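Labeling the small parts, again

I redid the labels on my spare parts storage in November. The old ones were handwritten on masking tape, and after one summer in the garage the adhesive had gone brittle and half of them were on the floor.

The new scheme is a category letter followed by a number. F is fasteners, E is electrical, P is plumbing. The number points to a row in a plain text file, which holds the size, the material and where I bought the item. The file has 256 rows at present. I considered a database and decided against it, as grep does everything I need.

Label stock matters more than the printer. I tested paper, vinyl and polyester on the same surface. Paper lifted at the corners within 10 days. Vinyl held but shrank slightly. Polyester has not moved. Clean the plastic with isopropyl alcohol first and give the adhesive a day before handling.

Dilwyn Parri wrote in to suggest putting the label on the base and never on the lid, because lids get swapped. He is right, and I moved 50 of them on Monday evening.

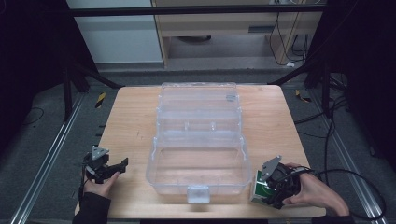 Clear storage box, lid open.

Font size is 4 mm cap height for anything stored below the waist. I can read that standing up. Smaller text is fine at eye level.

Still open: what to do with mixed screws that belong to no category. They are currently under F0, which has no row in the file.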